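Washroom tips for crews working alongside floor machines

Prepared by Jasmina Dumitrescu, site services, Vunero

The floor scrubber and the dosing station now cover most of the corridor work at our site. The rooms off the corridors are still cleaned by hand, and the hand work has become a larger share of each shift. Under the old roster a cleaner spent the first part of the shift on corridors and the remainder on washrooms. With the scrubber running its own route, a cleaner goes to washrooms first and is called out only when the machine stops. The notes below cover the bench-height work, the order it is done in, and what to do when the machine interrupts it.

Basins

Start at the tap and finish at the front rim. Wipe the back ledge, then the flat sides, then the inside of the bowl, and leave the drain collar for last. Rust-coloured marks around a metal stopper seldom respond to general cleaner. Apply a mild acid descaler suitable for ceramic, leave it for the time given on the label, then rinse with plenty of water. Keep acid off chrome. Never use it in a room where bleach has been used on the same shift.
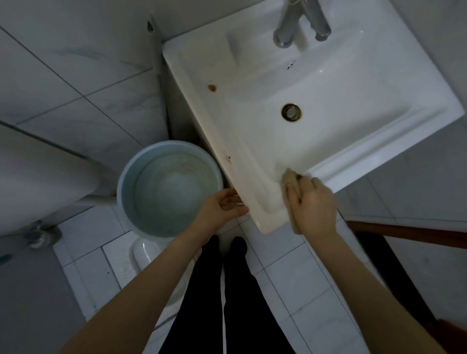

The front corners need a second pass with a folded cloth. Fold it in quarters and turn to a clean face for each section. Change bucket water when it clouds. The dosing station mixes at a fixed ratio, so do not top up a half-used bucket with concentrate from the shelf. Hiếu Cù found three rooms with a sticky film on the rims in January, all traced to double dosing.

Interruptions

The scrubber sends an alert to the handset when it is blocked. Under the current setting the cleaner has nine minutes to respond before the alert goes to the supervisor. This was five at first, and Rok Hodžić asked for it to be lengthened after people were leaving descaler on basins to go and move a chair. If chemical is on a surface, rinse it before you leave the room. The alert can wait.

Log the stop under the correct code. Code 8 is an obstacle. Stops logged as "other" are not reviewed, and the same doorway will catch the machine again the following night.

Towels and racks

Wipe the bar before anything goes back on it. Use a cloth wrung nearly dry and run it the full length, including the bends at each end, where residue collects. Dry stainless steel with a second cloth to prevent spotting.

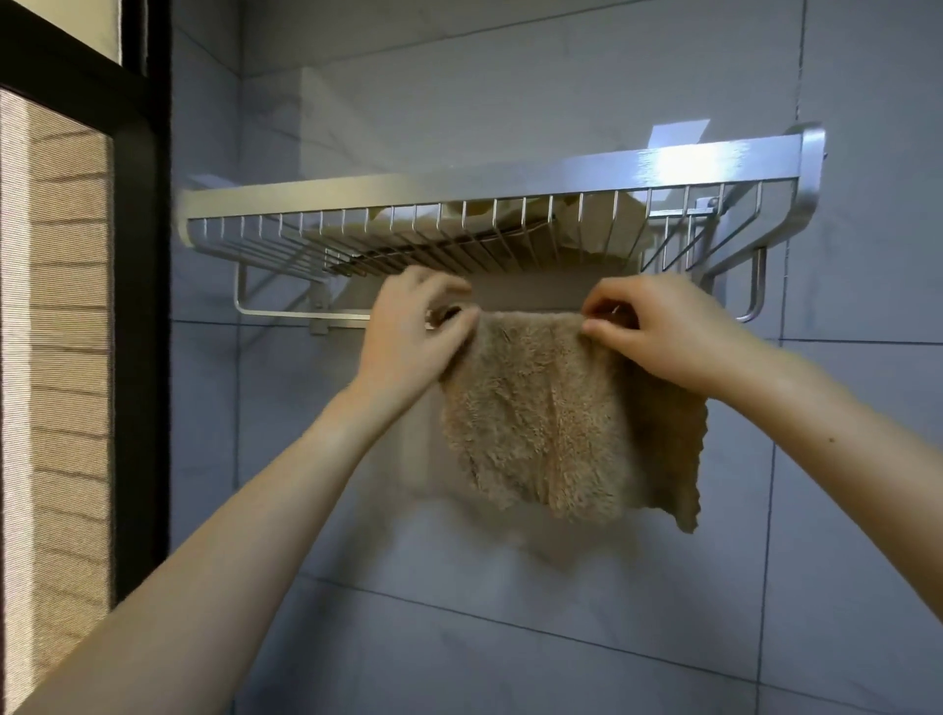
Hang towels in a single layer where the bar allows it. A doubled towel dries slowly and will smell by the next shift. Folded spares go on the shelf, clear of the wall. Shake plush towels before hanging and keep fabric softener out of the wash, as it reduces absorbency.

Hours and rotation

No cleaning hours were removed when the scrubber arrived, but the work is harder on wrists and shoulders than pushing a machine was. Rotate between basins and high work every second room. Noreen Ó Conaill keeps the rotation sheet and will swap rooms on request. Requests for handset training go to her as well.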